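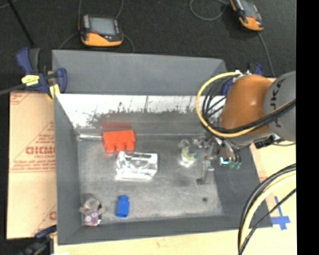

**Patient Information / Knee and Hip Clinic**

# Referrals, appointments and surgery: common questions

**Do I need a referral?**

Yes. A referral from a primary care doctor is valid for 12 months from the first visit. A referral from another specialist is valid for three. Referrals addressed to Dr. Amnuay Luangrath or Dr. Thanakorn Sukprasert are accepted at both the Benia and Burkmont offices.

**Which scans should I bring?**

For knee problems, weight-bearing X-rays taken within the last 6 months. For hip problems, a front view of the pelvis and a side view of the affected hip. An MRI is not required for a first visit unless your doctor has already ordered one. Films taken lying down usually have to be repeated.

**How long is a first appointment?**

Thirty minutes. Follow-up visits are 15 minutes. Dr. Luangrath sees knee patients only. Dr. Sukprasert sees both knee and hip patients.

**Where are operations performed?**

Joint replacements are done at Somboon Private Hospital. Arthroscopy and removal of plates or screws are done at the Lirum Day Surgery Center. Neither location handles clinic bookings.

**Should I stop my medications before surgery?**

Do not stop anything without instructions. Blood thinners, diabetes medications and drugs for rheumatoid arthritis each have their own schedule, which is set at the pre-admission visit. Bring a written list with doses, including supplements.

**When do I stop eating and drinking?**

The hospital gives you the times when it confirms your admission. Follow those times even if they differ from a previous operation.

**When can the dressing come off?**

The waterproof dressing stays on until the wound check. If it lifts at the edges or fills with fluid, call the office. Please do not replace it at home.

**What if I need to cancel?**

Clinic visits: 72 hours' notice. Later cancellations are charged $283. Surgery dates can be moved once without charge.

**Who do I call after hours?**

Call the ward at Somboon for the first two weeks after a joint replacement. For chest pain, shortness of breath or a swollen, painful calf, go to the nearest emergency department.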